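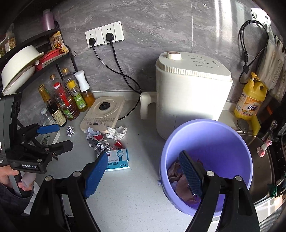
Purple bucket on the counter, scraps in the bottom.

Wed 31 July

Dye notes, madder batch. Carrying on from the last page, same fleece.

Wool from Ustumia, the coarse stuff. Scoured it overnight in the big tub, two rinses. Still a bit greasy at the tips. Should have gone round again but wanted to get on.

Alum at 15 per cent of dry weight, cream of tartar at 6. Bath up slowly, held just under a simmer for an hour, left to cool with the wool in. Didn't weigh the wool after drying this time so the percentage is on the old weight - probably a bit off. Write the weight on the bag next time!!

Madder is the Rawashdeh powder, new sack. Much finer than the last lot and it gets everywhere. Soaked it in warm water first, then in a muslin bag, which leaked, so grit all through the fibre. Picking it out now. Whoever is using the sack after me, tie the bag twice.

Temperature crept up while I was on the phone to Jolier about the yarn order (they want 18 skeins, not sure we have the fleece). Got to 80 before I caught it. You can see it in the colour, browner than I wanted, brick and not the orange red of the Kurkum sample card. Pulled 2 skeins early and those are nearer. Rest stayed in till it was cool.

Skein labels
K1, K2 - pulled early, good
K3 to K6 - full time, brown side
K7 - full time then iron dip, very dark plum, quite like it

Iron dip was a pinch only, in a seperate pot. Do NOT put the iron spoon back with the others. Found it in the alum jar last month and that is why the yellow went olive.

Water: tap is hard here, which is meant to help madder. Tried a small jar with rainwater from the butt next to one with tap. Rainwater came out paler, more coral. Both jars on the windowsill with lids on, leave them please.

Exhaust bath still has colour in it. Keep for the silk scraps, about a week in this heat before it starts to smell.

To do
- wash fastness on K1 and K3, plain soap, white cotton strip stitched alongside
- light test, card half covered, south window, read it in October
- order alum, down to the last tub
- ring Jolier back, tell them 18 is only possible if they take the brown ones as well
- new muslin, tighter weave
- themometer reads 2 degrees low against the glass one, add it on or bin it

Rinse water ran pink for ages, still not clear at five. Left K3 to K6 soaking, will look at them in the morning.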